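Comment ranger la pharmacie de voyage sans emporter la grosse boîte ?

Posté par Natalia Contreras, 2023-05-12

Bonjour à tous,
Je prépare une randonnée de cinq jours avec ma sœur et mes deux neveux et je bute sur un truc tout bête : la trousse de secours. J'ai acheté un kit tout fait en boîte rigide, très bien pour la voiture, mais dans un sac à dos ça prend une place folle et ça me rentre dans le dos. Je pensais tout transvaser dans une pochette souple. Sauf que la dernière fois que j'ai fait ça (en avril, pour un simple week-end), j'ai retrouvé les compresses en boule, les pansements collés entre eux et le tube de crème ouvert au milieu du reste. Vous faites comment, vous ? Une seule pochette, plusieurs ? Et est-ce qu'il faut garder les emballages ? Merci d'avance !

Kernon36

Salut Natalia,
Tu mets tout dans un sac congélation et basta. Ça coûte rien et on voit à travers. Moi j'ai jamais eu de souci.

Marmotte_de_Valovthorpe

Coucou ! Alors le sac congélation, j'ai donné, il a tenu deux jours avant de se fendre sur le côté (bon, j'avais mis les ciseaux dedans, pas malin).

Chez nous on est passés à la pochette en tissu léger avec un zip, et je ne reviendrais pas en arrière. Je vide d'abord toute la boîte sur la table du salon et je fais le tri : ce qui est périmé part à la pharmacie, ce qui ne sert qu'à la maison retourne dans la boîte. Elle reste chez nous, la boîte, c'est notre réserve, et je m'en sers pour recharger la pochette au retour.

Ensuite je remplis dans l'ordre. Les choses plates au fond, compresses et pansements dans leur sachet d'origine, surtout ne les déballe pas ! Puis la bande, roulée et tenue par un petit élastique. Les tubes vont à part, dans un mini sachet fermé, bouchon bien revissé. Et tout en haut, juste sous le zip, ce qu'on sort dix fois par jour avec des enfants : pansements pour ampoules, tire-tique, lingettes.

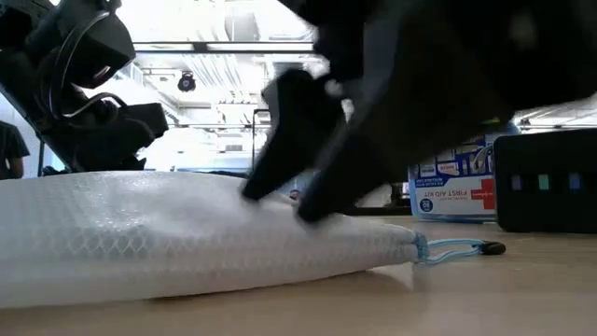

Prends un modèle long et bas si tu peux, ça se glisse à plat en haut du sac et on l'attrape sans tout déballer sur le chemin. Un cordon sur la tirette, c'est vraiment pratique aussi, surtout avec les doigts gelés – on peut en nouer un soi-même avec un bout de cordelette. Avant de fermer, j'appuie dessus avec la main à plat pour chasser l'air. Si ça résiste, c'est que j'en ai trop mis et j'enlève une bande.

Ah, et glisse un papier avec les allergies des neveux et un numéro à appeler. Le mien fait la taille d'une carte de visite. Bonne rando à vous quatre !

Gough_rando

D'accord avec Marmotte pour la pochette. J'ajoute juste : les médicaments, garde la notice ou prends-la en photo. Et range la trousse toujours au même endroit du sac, en le disant aux autres.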